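6.3 Opening Lidded Containers

Screw lids and snap lids are still among the harder chores for the Padent arm. It can wipe a counter and load a rack without help. With jars and tubs, expect to stand by and lend a hand. Berge firmware 200 or later is required for this task.

Before you start
Clear the work surface to the left and right of the container. Fit the Giketti soft finger pads. The bare fingers slip on smooth lids.

1. On the panel, choose Tasks, then Kitchen, then Open Lid.
2. Set Lid Type to Screw or Snap. The arm does not reliably tell them apart on its own.
3. Set Grip Limit to 100 for thin plastic. Leave it at the factory setting for glass.
4. Hold the container low on its body and keep it still until the panel shows Lid Found.
5. Press Go. Keep your hand below the lid line the whole time.
6. When the arm stops, check the lid yourself before you tip or lift the container.

CAUTION: Never put your fingers between the lid and the pads while the status light is on. Press Stop first.

Note: If the panel shows Lid Lost, the wrist camera is too close to focus. Back the arm off one step and press Retry. Two retries is the limit -- after that the task ends and the arm returns to rest. 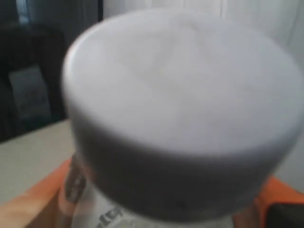
Figure 6-4. White lid at close range, wrist camera view. The container is held from the side.

What to expect
In our Dendcombe test kitchen we ran this task 1000 times on mixed containers. Wide lids with a tall side band went best. Flat snap lids and child-safe caps went worst, and we do not recommend either for unattended use. Do not use this task to open medicine.

Wipe the finger pads after each session. Replace them after 1000 cycles, or sooner if the surface looks shiny.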